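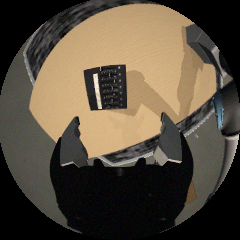 4. Wrist camera and first pick test

This section is for the two-arm version of the Durklow bench kit. If you build with one arm only, skip steps 7 and 8. Before you start, the arms must be bolted to their bases and the power supply must be checked as in section 3.

You need: the 2 mm hex key, the printed finger set, the short USB cable, and a laptop with the Findale control program installed. In the Jurnham workshop the laptop is already prepared, you only have to log in.

Fitting the fingers

1. Turn off the power at the wall. Wait until the light on the controller is out.

2. Slide the left finger on its carrier with the notched edge looking to the inside. Do the same with the right finger. Tighten the screws by hand first, then a quarter turn with the key.

CAUTION: The fingers are printed parts. If you tighten too much, they crack at the base and the crack is hard to see.

3. Open and close the gripper by hand two times. It should move without a click. If you feel a click, loosen the screws and repeat step 2.

Checking the camera view

4. Connect the camera cable and turn on the power. Start the control program and open the Simulation tab. We always begin in simulation - it costs nothing when the arm hits the table there.

5. Load the table model called Bashir. The view is round, with black corners. Both fingertips should be inside the circle and the gripper body should be at the bottom. If the body is at the top, set Rotate View to 180 and save.

6. Change to the live camera and compare. The fingers should have nearly the same place in both views. A small difference is normal, a finger outside the circle is not. In this case move the camera bracket and compare again.

Setting the second arm

7. In the Simulation tab, send the second arm to its parking position. It is allowed to be seen at the edge of the view, but it must not enter the path between your gripper and the object.

8. Set the minimum distance between the arms to 80 mm. With a smaller value the program accepts the move, but our arms did touch each other in April and one cable was pulled out.

First pick

9. Put one flat test object on the simulated table, in front of the open fingers. Do not use a thick one for the first time, because the default height is made for flat parts.

10. Set the speed to 15 percent. Press Approach and stop when the fingertips are just before the object.

11. Look at the shadows on the wood. They help you to judge the height of the fingers, but they are not exact. For the real number read the Z value in the lower bar.

12. Press Close, then Lift. If the object slides away, open the gripper, go back to the start position and lower the Z value by one step.

13. When the pick is good in simulation, repeat it with the real arm at the same speed. Keep one hand at the stop button.

Note: Error 462 means that the program lost the camera. Unplug the cable, wait a little, and plug it in again. You do not need to restart the arms.

Note: After 1,000 gripper cycles check the finger screws again. The counter is under Settings, Service.

Continue with section 5, Saving your positions.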